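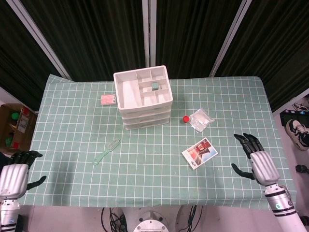
Drawer organizers, the small plastic kind with three stacked drawers and a divided tray on top: does anyone use one for longer than a month before it fills up with junk? I'm sorting out what ends up on my dressing table and I keep getting stuck on the odd bits. The white one on the table has the long slot on the left of the tray and the little cells on the right, and the long slot looks like the natural place for a brush, but then the green hairbrush, the pink packet, the red bottle cap and the photo all need somewhere too. So far the only thing in the top is the little green cube in one of the cells. What would you put in the tray and what goes in the drawers? I'd like to keep to one unit and not buy a second.

Posted by mossandtwine

---

fennelgate wrote:

Brush in the drawer. I know everybody leaves it on top but the bristles collect dust and then you're brushing dust into your hair. Measure the drawer on the inside before you decide, the outside measurement is no use.

Tray is for things you pick up every day and put back every day. For me that's hair ties, lip balm, tweezers, nail clippers.

---

Lukian Sydorenko wrote:

I disagree about the brush. If I have to open a drawer to get it I won't put it back, and it will live on the bathroom sink. Long compartment, handle first, done. Give it a wash once in a while and the dust isn't a problem.

The bottle cap goes in the recycling unless you still have the bottle.

---

mossandtwine wrote:

I keep the caps. My nephew uses them as wheels.

---

Lukian Sydorenko wrote:

Then they're his and they go in a jar in his room.

---

parcel_shelf wrote:

I've had the Rebane three drawer one for years, and before that a Kuvell. Same idea, different depth. What worked for me:

Top drawer - anything for hair that isn't the brush
Middle drawer - packets, samples, travel sizes
Bottom drawer - chargers, spare batteries, dull stuff

Small flat packets are the worst thing to store in a tray because they slide under everything else. Stand them on edge in a drawer with a piece of card behind them and you can flip through them.

Photos don't belong in any of it. They curl, and the corners get bent when the drawer shuts.

---

fennelgate wrote:

Agree on the photos. Also clear plastic bags. If something is in a bag, take it out and decide where it lives. A bag in a drawer is a thing you haven't decided about.

---

Svenja Ammann wrote:

Not always true about bags. I keep spare shower caps and cotton pads in theirs on purpose, it keeps them clean and I can see what they are. I'd squeeze the air out, fold the top over and put it in the bottom drawer.

For the photo I use a plain Nodeck album, it holds 200 prints and I got it in March when I finally went through the shoe boxes. I had 1365 loose prints by then, so one album was a bit optimistic. I threw out 100 blurry ones the first evening and haven't missed any of them.

---

mossandtwine wrote:

I only have a handful of prints, so an album seems like a lot. Would an envelope do?

---

Svenja Ammann wrote:

Yes, a stiff one. Write on it what's inside before you put the photos in, or the pen will mark them.

---

oldstairs wrote:

One thing to check is how the drawers slide when they're full. My Levik is fine with makeup in it but I put coins in the bottom one and it sagged and started catching. Heavy things low is the usual advice, but with thin plastic I'd keep heavy things out altogether.

Also don't put a cloth under it if you pull the drawers hard. The whole unit walks toward you. I put rubber feet on mine.

---

parcel_shelf wrote:

Hold the top with one hand when you pull. I've had mine on a tablecloth the whole time and it's fine.

---

oldstairs wrote:

I shouldn't need two hands to get a hair tie.

---

mossandtwine wrote:

OK, going to try it this way. Brush in the long slot (sorry fennelgate), packets on edge in the middle drawer, bagged things at the bottom, photos in an envelope on the bookshelf. Caps go in a jar. I'm leaving the small cells mostly free for now and I'll see what I drop in them.

---

fennelgate wrote:

Put a strip of paper towel in the slot under the bristles at least. You can change it when you wash the brush.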